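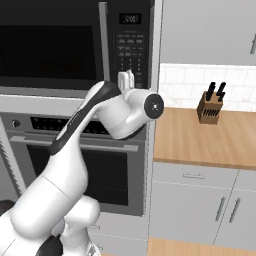
Ollell Small Business Help
Community > Getting paid and borrowing > Invoice finance

Can I leave one customer out of our invoice factoring?
Posted by tilecutter_mom
2021-01-01

Happy New Year everybody! I've been reading this board all through December and finally made an account, so hello.

We're a small tile and stone supplier (me, my husband, a driver and a yard guy) and most of what we sell goes out to builders on 30-day terms that turn into 60 days if we're lucky. We had an offer last month from a factoring company, Dravuvham, and I'm pretty excited about it, as it would mean we could buy a full container of stock in spring and stop nibbling at half pallets. The fee looks fair to me and the person I talked to on the phone was patient with all my dumb questions.

My problem is one customer. They're our oldest account, a family builder. They pay on the dot every single month, and they are very private about money. I just know they'd take it badly if a letter showed up telling them to send their checks to somebody else. They might think we were going under! The rest of our customers won't care at all, half of them use factoring themselves.

The contract says "all receivables of the business, present and future." I read that as everybody. But then on the phone the rep said "we can usually work something out on a single account." So which is it? Can I leave one customer out? Would they charge more? And if I do sign the thing as it stands and just sort of keep sending that customer's invoices the old way, is that a big deal or a small deal?

The other thing, and maybe it should be its own thread, is that there's a monthly minimum fee of $600 and I can't tell if that's on top of the regular fee or instead of it.

Thanks so much, this place is a gold mine.

3 replies

ledgerlark
Welcome! Great set of things to be asking before you sign. I did the books for a staffing agency that was factored for years, and I went through four different contracts in that time, so this is my favorite subject in the world (my kids leave the room).

Take the wording first. "All receivables, present and future" means what you think it means. It's called a whole turnover agreement, sometimes whole ledger. The minute you raise an invoice to anybody, it belongs to the factor under the contract, even if you never send them a copy of it. So to your "big deal or small deal" question: big deal, please don't do it. If you keep billing that customer the old way and bank the checks yourself, you're holding money that belongs to Dravuvham. Most contracts call that a default, and a default can let them ask for everything they've advanced to be paid back at once. They do look, too. They run audits on your sales ledger, and a customer who vanished from the list the month you signed is the first thing an auditor will see.

Now the happy part! Leaving a customer out is very common and you should absolutely ask. There are a few ways it can be done.

The cleanest is an excluded debtor clause. It's one paragraph, or a line in the schedule at the back, that names the customer and says their invoices aren't part of the deal. Get their full legal name in there, the one on their checks, and say whether it covers any sister companies. Family builders love having sister companies.

Or you can ask for the account to be included but not notified. The factor owns the invoices and advances against them, but the customer keeps paying what looks like your account and never gets a letter. Some factors will do this for one strong payer and some only do it for bigger businesses, so ask. We had it for one hospital client and it ran beautifully.

The third is selective factoring, where you choose which customers or even which invoices to sell. It costs more per invoice but there's often no minimum. Lamont, where we ended up, did it that way, and I loved how simple the statements were.

Will they charge more? Possibly. Think about it from their side: your oldest customer who pays on the dot is the one they want most, and taking it out leaves them with the slower payers. Expect them to look again at the fee or the advance rate. If the account is a big slice of your sales they may push back hard. If it's 10 percent or less, I'd be surprised if it caused much trouble.

Whatever the rep says on the phone, the contract wins. There'll be a sentence near the end saying the written agreement is the whole agreement. Ask for the exclusion by email, and then look for it in the next draft before you sign.

One extra tip. Check the lien filing as well. Factors file against your assets, and the filing often says "all accounts" even when the contract has an exclusion in it. Ask them to carve the same customer out of the filing. It matters if you ever want a bank line against that account later on.

Good luck with the container, I hope you get some gorgeous stone!

bigrigbooks
just tell the customer. we were scared of the same thing and our best account said oh yeah we get those letters all the time. took one phone call. you're overthinking it imo

also read the part about how long you're locked in, ours was a year and it rolled over by itself

grout_and_about
Fellow tile person, hi!! I can do your minimum fee thing.

It's nearly always "instead of," in the sense that you pay whichever is larger. So with a $600 minimum, if your regular fees for the month add up to $1,361, you pay $1,361 and the minimum never comes into it. If it's a dead month and your fees only come to $200, they add $400 to bring you up to the $600. I'd still have them put that in an email with a worked sum in it, because I've seen one contract (a friend's, different company) where a "service charge" got added no matter what, and it was called a minimum on the front page and something else on page nine.

And this ties right into your first question! If you leave your biggest steady account out, your factored sales go down, so your fees go down, and you're more likely to fall under the minimum in the slow months. For us January is dead, no one wants their bathroom torn up right after the holidays. I made a little sheet in Prukex with last year's sales by month, with and without the account we wanted out, and it was so useful. We asked for a yearly minimum in place of the monthly one and they said yes! That way the busy summer covers the quiet winter.

I agree with ledgerlark about not doing it on the quiet. I sort of agree with bigrigbooks too, a friendly phone call before any letter goes out does wonders, and you can ask to see the letter first. Ours was very plain, it said the invoices had been assigned and gave the new address for payment. But you know your customer and I don't.

Do come back and say what they offered, I'd love to know how they handle it.

tilecutter_mom (original poster)
Oh my goodness, thank you all! I had no idea about the lien filing. I pulled last year's numbers and the account is a bit over the 10 percent, so I'm going to ask for the excluded debtor clause first and the no-letter version second, and I'm stealing the yearly minimum idea. They do have a sister company, by the way. Two of them!

Replies to this topic are open. Sign in to Ollell to post.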